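*Rukorum Young Readers' Pages, 20 Oct 2020*

If you have ever played a board game with a cousin who makes up new rules halfway through, you already know why rules need to be written down. Robots need written rules too, and so do the people who work with them, and today we are going to look at the ones we use at Rukorum, our workshop in Takholm. Some of them are big and serious. One of them is mostly about drinks.

## Who teaches a robot?

A robot hand doesn't know how to pick up a bar of soap. A bar of soap is a tricky thing (you have probably chased one around the bathtub yourself!), and a robot that squeezes too hard will send it flying. So before a robot tries, a person does the job first, holding a gripper in each hand. A gripper is a kind of hand with jaws that open and close. While the person works, a camera keeps a record of how the grippers move, and later on a computer studies that record over and over, the way you might watch a dance video until you know the steps.

One small job, like moving a cup or putting a bottle back where it belongs, might be done 30 times before lunch. 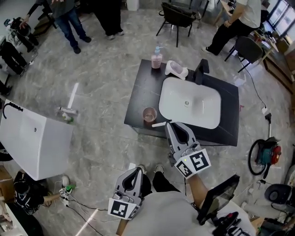

Doing the same thing again and again sounds easy, but it is just when people get tired and a bit bored that they start to be careless. Good rules are made for those moments. Grown-ups forget things when they are tired, just as you do, and a short list on the wall is a great help when your head is full of other things.

## Our rules for the person with the grippers

1. **Look before you reach.** Check where your feet are, where the cables run, and who is standing close to you.
2. **Keep fingers out of the jaws.** Even a slow gripper can pinch, and yours are the only fingers you've got.
3. **Know how to stop.** Everybody learns how to stop a machine before they learn how to start it. We make new people show us 7 times, and yes, they do roll their eyes by the end.
4. **Rest your arms.** Grippers don't feel heavy for the first minute or two, but they do after a whole morning! We change over after 42 minutes at the most.
5. **Tell the truth about mistakes.** If you dropped the cup, write down that you dropped the cup. A computer that learns from a wrong note will learn the wrong thing, and then it takes ages to find out where the trouble began.

## Rules for everyone else in the room

A workshop is a busy place, and most of the people in it are not holding a gripper at all. They are fixing something, or waiting for their turn, or answering a message. They have rules too.

Walk around the person who is working, never between that person and the job. If you need to ask something, say their name first and wait until they have put the gripper down (it feels slow, but you get used to it). And please keep your own drink away from the practice things, so that it doesn't get mixed up with them. That last one came from our friends at Etby, who learned it the sticky way.

Cameras are part of the job as well, and a camera can see a good deal more than a cup. It sees people. Our rule is that people are told when a camera is running, and their faces are blurred before the pictures are shared, so the robot can learn about hands and cups without anyone outside learning who was there.

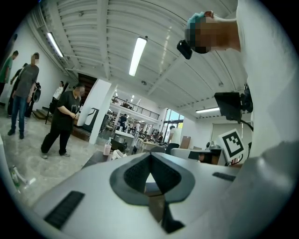

## Can a rule be changed?

Yes, and it should be, if it isn't working. Every December we read the whole list out loud and ask which rules people keep forgetting. Sometimes the rule is fine and we need a better reminder. Sometimes the rule is so long that it could never fit in anyone's head, and then we cut it down. Our first list was called Carré, after the square sheet of paper it was written on, and the writing was so tiny that you had to stand with your nose against it.

## Try it at home

Pick a small job, such as setting out the spoons for supper, and write rules for somebody who has never done it before. Read them to a grown-up and ask them to do only what you wrote, even the silly parts. When something goes wrong, mend the rule and start over. Keep the sheet when you're finished, and try it again with someone new.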